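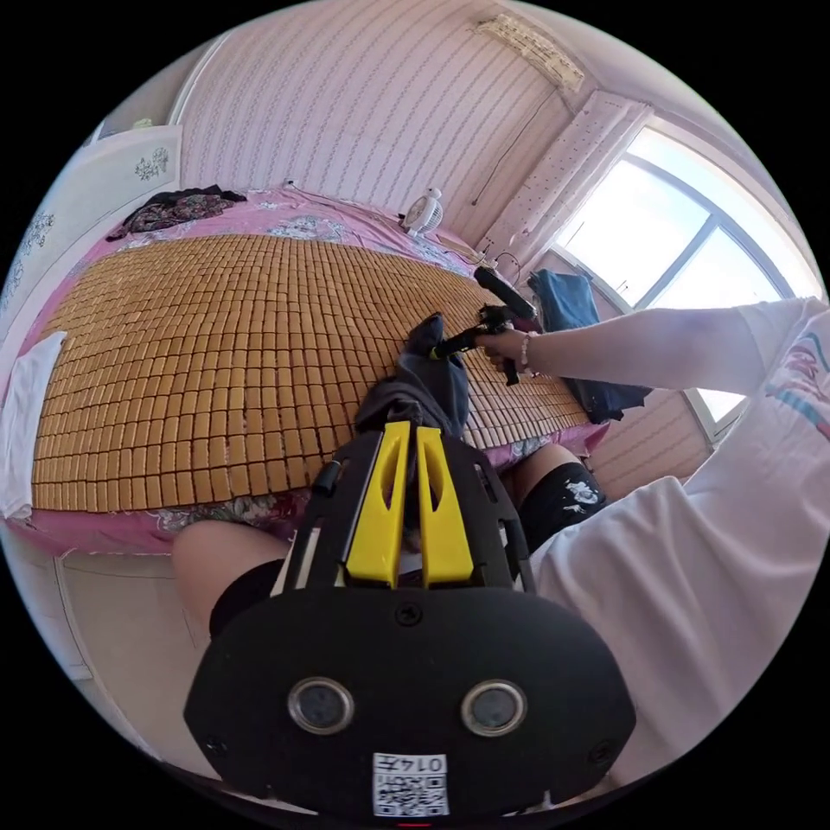 What has to be done before the bed gets used for folding?
Clothes off the middle, mat checked for split cord, fan and any plugs looked at. Takes a couple minutes. Then fold.

Bedroom and laundry folding check, Ung house
Filled in by: Hậu Kim
Date: April 17, 2018
Marks: OK, FIX, WATCH. Comments after each one. Quick round only, the full house check is a separate sheet.

1. Bamboo mat, tiles
OK. Ran my palm over the rows both ways. No splinters. Tiles get rough at the corners first so do the corners by hand, dont just look.

2. Bamboo mat, cord between tiles
WATCH. One row near the foot feels looser than the rest. Not broken. If a tile comes off, mat comes off the bed the same day. Pinched skin is no joke in shorts.

3. Mat sits flat
OK. Lies over the pink floral sheet. Slides a little when you kneel on it. Pull the sheet tight first, then the mat, otherwise you get a ridge underneath and the cord wears there.

4. Sheet
OK. Tucked on the wall side. Front edge hangs, fine, just not down to the floor.

5. Desk fan at head of bed
WATCH. Small white one, grille on tight, no wobble in the base. Dust on the blades, wipe with fan unplugged. Clothes pile stays away from it, sleeves and drawstrings especially. Grokus sheet says 20 inches clear, I use that. Measured 40 from fan to nearest pile, good.

6. Fan running unattended
FIX. Found it on when I came up, nobody in the room. Off when you leave!! Told everyone twice this month. 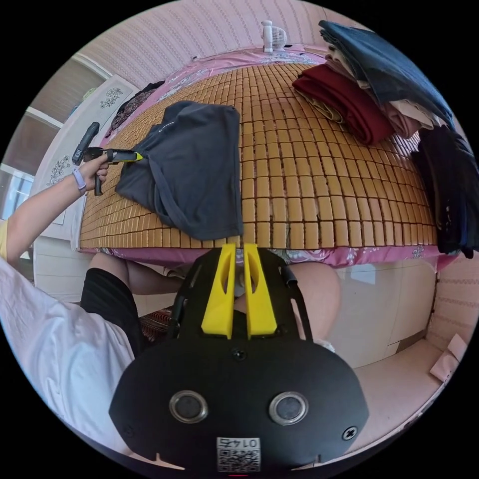
CLOTHES AND FOLDING AREA

7. Pile height
OK. Folded stuff goes at the far corner. Keep it low enough that it doesnt lean. Heavy things at the bottom, navy on top of the burgundy last time and it held but I would swap them if the navy is the thick one.

8. Things hanging off the side
FIX. Black clothes draped down the right side. Somebody steps on a leg or a sleeve and the whole stack goes. Fold it or put it in the cabinet.

9. Pockets
OK. Emptied before wash. Did find 2 hairpins on the mat, in the jar now. Run a hand over the tiles after every batch, small stuff drops in the gaps.

10. Tees with prints
OK. Dark gray one checked, logo not peeling. Fold with print inside, no iron on it. No ironing on the mat at all, ever, that goes for the travel iron too.

11. Damp items
OK. None in the pile by feel. Anything damp goes back to the line. Bamboo gets spots if you leave wet cotton on it overnight and they do not come out (tried, vinegar, nothing).

12. Floor by the bed
WATCH. Walk path clear by the window side. Pink paper thing on the floor edge earlier in the round, pick up. Woven stool goes back under the window when not in use, I have hit my shin on it.

13. Storage cabinet below bed edge
OK. Doors shut. Leave them shut while folding.

POWER AND CABLES

14. Power strip on the bed
FIX. This is the main one. Strip should not be up on the bedding. Move to the floor or screw it to the wall, Gendside bracket is in the drawer, two screws, ten minute job. Until then nothing soft over it and no folding at that end. 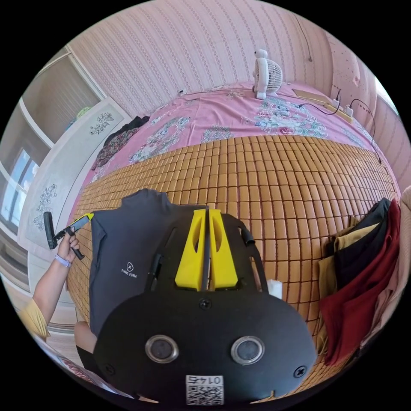 15. Cables along the bed
FIX. Same as 14, run them down behind the head end. Use the Trunent clips, bag is open already. Not under the mat, tiles press on the cord when you kneel.

16. Plugs
OK. All pushed in fully, none warm to touch. No cracks on the strip. Checked the switch.

17. Wall outlet
OK. Cover tight. Clothes pile was a bit close on that side, moved it over.

18. Brown board by the fan
WATCH. Loose. Either its a folding board and it lives in the cabinet or it goes out. Ask.

19. Room temp
OK. 68 on the little thermometer, window open a crack. Fan not realy needed in April.

TO DO
Strip and cables, 14 and 15, before the next load
Black clothes off the side
Wipe fan
Loose row on mat, recheck end of April, restring if worse
Board, find out who wants it

Signed H. Kim. Copy on the fridge, other copy in the Ung folder with the smoke alarm sheet.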